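Notes for week 2 - housekeeping rules around a moving arm

Okay, so last time we got through the Heltier checklist and I promised we'd spend today on the boring part, the floor. I love the boring part! Most of the stops I've logged in the Jondstead lab had nothing to do with code. They were cables, bags and stools.

Rule one in our sheet: walk the reach of the arm before you power up, and look down while you do it. Anything on the floor that could snag gets moved or taped flat. Power adapters count (people always forget those).

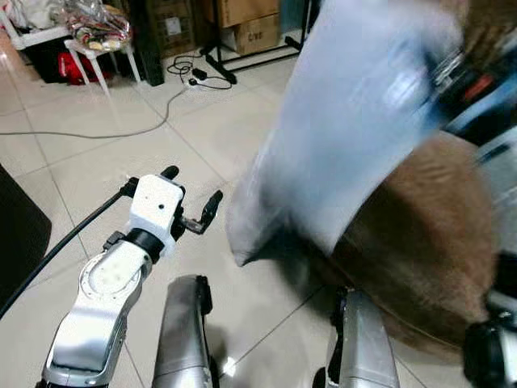
Soft items up close, cables on the tile behind. Mark what you'd move first.

Rule two is about soft stuff. Cloth and bags swing, and they hide the fingers from you and from the head camera, so we go at half speed until the item is set down. Keep your hands out until both arms have stopped - both, please, even if only one is working.

Rule three, check the cable at the wrist. It needs slack at full reach, but no loop big enough to catch a finger.

For next time, read the Vlachou handout and write up 2 hazards from your own bench. Half a page is plenty.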